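Judham Clothing Exchange
Planning meeting, minutes
6/2/22
By the exchange secretary

1. Minutes of the last meeting
Agreed as written, with one correction: the rail total was 284, not 278.

2. Folding
We had a lively talk on this and it's so good to see people care! The pale green pieces came up first. The fabric is soft and grabs nicely between fingertips, but it bunches up wherever you pinch it, so a corner needs smoothing before the next fold goes in. Agreed to put this on the sorting sheet.
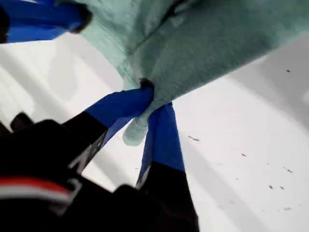
3. Tables and space
Walczak Hall has said yes to October, which is wonderful news. We get the long room and six tables. White tops preferred for folding, as lint and loose threads show up right away. Hems to be lined up before folding, and any stitching that has come undone goes in the mending basket.

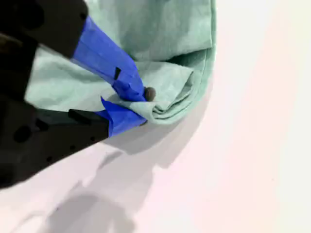
Pleromia Fabrics is giving us 100 paper bands for the bundles, and we voted to send a big thank-you card. One band per bundle, size written on the front.

4. Bundle shape
A long one, but worth it. Agreed that a rough rectangle is fine for tops. A bit of wrinkling along one edge is no reason to start over, and small flaps can be tucked in when the band goes on.

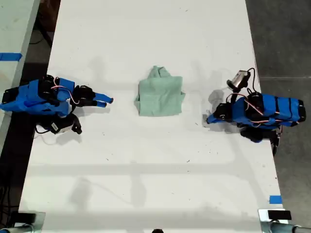
Avard Street drop-off stays open through the summer. More hangers wanted there, and clear bags if anyone has them.

5. Any other business
Tea urn still leaking. Replacement to be priced for the next meeting.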